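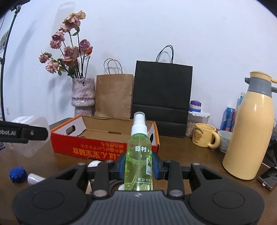
An afternoon at the Mitwood robotics club open day

3 shares | 2 comments

I had been meaning to get over to Mitwood for ages, and last Tuesday I finally caught the bus out from Cestby and spent a very happy afternoon with the students (who also fed me far too much cake). This year's project is called Turnine, and the idea is to teach a robot to tidy an ordinary table, the sort most of us have at home with a mug or two on it and something that ought to have been put away last week.

We use cookies to remember your settings. Accept | Manage
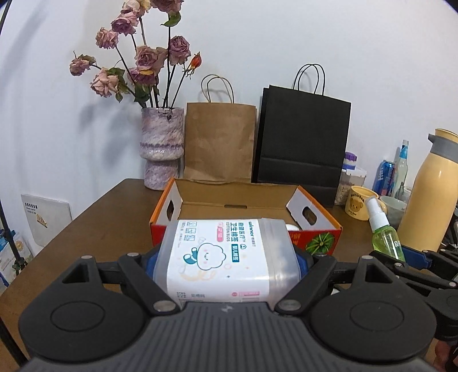 What I liked best was how much of the teaching is done by hand, over and over, by people who plainly enjoy one another's company. They want 3,000 goes at picking things up before the Bundgaard Cup in August, and the tally on the wall stood at 178 when I arrived, so there's a fair way to go! A box of cotton buds gripped upright between the fingers, with the open cardboard box just behind it, is the kind of thing they mean by one go. I had a turn myself and was hopelessly slow, but my teacher was very kind about it and let me try again after tea.

The club meets after lessons and is glad of visitors, though do ring first as parking is tight. I've promised to go back before the summer, and I shall be taking my own cake.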